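Subject: Re: [homebots] so can any of them do chores yet?
Date: 2026-10-12

Replying to the message from last week that got a bit buried under the vacuum thread:

> I keep seeing clips of robots folding shirts and loading dishwashers, and my
> brother-in-law is convinced we'll all have one by next year. I run a small
> frame shop with a big dirty floor and I'd happily pay for something that
> picks up after me. Is any of this real yet? Or is it all one good take out
> of fifty? Also, does anyone have experience with the Pleka arm? They quoted
> me a price that made me sit down.

OK, I've been wanting to write about this for a while, so get a coffee. Short answer to your first question: some of it is real, in small pieces, and the pieces don't add up to a helper yet. Short answer to the Pleka question: no, I've only seen one at a trade show, and it spent the afternoon moving the same foam cube from one tray to another while a guy in a polo shirt talked over it.

Long answer. I've spent the better part of this year hanging around people who try to get arms to do dull work, first at Vass (the cabinet place, where I do their fixtures) and then as a sort of unpaid nuisance on the Skillik project. Skillik is a bunch of people who picked household and shop chores and tried to see which ones an arm could learn without somebody programming every inch of the motion. I like them a lot. They're much gloomier in person than their web page.

What surprised me most is how the easy and hard things got swapped around from what I'd have guessed. Picking up a ball? Fine. A block? Fine, most days. Sweeping? Oh boy. Think about what you do with a dustpan. You grab it by the handle, you turn it so the lip is flat on the floor, you press just enough that the dirt doesn't go under, and you keep the whole thing level on the way to the trash. Four different jobs, and you do them while thinking about lunch. For an arm, the first one alone is a decent day's work. The handle is thin and all the weight hangs off one side of it, so if you grip it a little too far back the pan droops, and now the thing in your hand is pointing somewhere you didn't plan for.

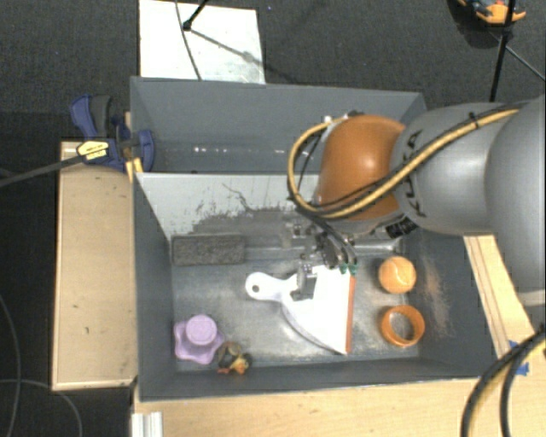 And picking a thing up is still a long way from using it. I had a running argument with one of the Skillik folks about whether a grasp even counts if the tool comes up at a useless angle. Their scoring said yes, mine said no. If I hired a kid to sweep the shop and he held the dustpan by the rim with the handle sticking out at the wall, I wouldn't say he was eighty percent of the way there. They ended up keeping two columns on the sheet, one for "lifted" and one for "lifted and you could do something with it." Out of 276 tries with hand tools of various kinds, 119 made it into the second column. I think that's pretty good! I also think it tells you why you shouldn't sell your broom.

Before somebody jumps on me: yes, I know a floor robot with a vacuum handles dirt fine and doesn't need a dustpan. I have one at home and I'm fond of it. But the original question was about a frame shop, and a frame shop floor has offcuts, staples, brads, bits of mat board and the occasional sliver of glass. My little round vacuum choked on one staple and sulked under the couch until Sunday. You want something that can look at the mess, move the big stuff first, and then sweep. That sorting-out part is where everybody I've talked to gets quiet.

The other thing is clutter. Demos tend to have one object on a nice clean table. Put a few unrelated things near the one you want and you learn a lot more. The gripper has to come down without knocking a neighbor, and if the neighbor is round it rolls, and now your picture of where everything sits is old news. Real kitchens and real benches are nothing but neighbors. My own bench has five tape measures on it and I can't find one of them on a good day, so I'm not going to be too hard on a machine.

Where I've seen arms earn their keep at Vass is boring stuff in one spot. Same part, same place, same pickup, all day. We have one that feeds drawer sides into the borer and it's been great – the night crew would riot if you took it away. But it took three weeks to set up and it goes wrong if you hand it a stack with the bark side flipped. A person would just turn the board over. I'd call that one automated, sure, but it doesn't know anything about chores.

On money, since you asked (sort of). The arm is never the whole bill. You've got the gripper, the stand, something to keep people's heads out of the way, and then all the hours. The hours are what got us. If a salesman gives you a number, ask him what happens when you move the work two feet to the left. At Vass the answer was a return visit, and the visit wasn't free. Ridar was better about that than the first outfit we tried, and they'll let you do your own re-teaching if you sit through the training. I'm not on commission, I just got tired of waiting on the phone.

So if it were my shop and my floor? I'd buy a decent shop vac, put a magnet bar on a stick for the staples and brads, and keep an eye on the chore stuff for another couple of years. If you have a repetitive job at a bench, though – corner joining, say, or feeding moulding into something – write back and tell us what it is, how many a day and how much the pieces vary. That I could see working now, and I'd be glad to come look if you're within driving distance.

As for the shirt folding clips, I can't tell you how many takes those needed. I do look for two things now. One is whether the video is sped up (there's usually a tiny "4x" or so in a corner). The other is whether they show you who puts the laundry back in a heap between runs. At Skillik that was often me, and let me tell you, resetting the mess for a robot is a chore in its own right. I cleaned my own garage less this summer than I dumped stuff out for that arm.

They're planning another round in December, with more tools and, I'm told, a proper go at the sweeping motion itself. I'm bringing a bag of real shop sweepings whether they want it or not. If anyone here has an awkward object they'd like to see tried, tell me on the list and I'll pass it along. No glass please, and nothing that leaks. Somebody already asked about a wet mop and the answer was a very firm no.

Oh, and to whoever asked in the vacuum thread about putting rubber on gripper fingers: yes, it helps on smooth plastic handles, and it wears through faster than you'd like. Bicycle inner tube is cheap and works OK. Cut it a bit long and glue it at the back, so the edge doesn't peel the first time it scrapes something.

More after the December round.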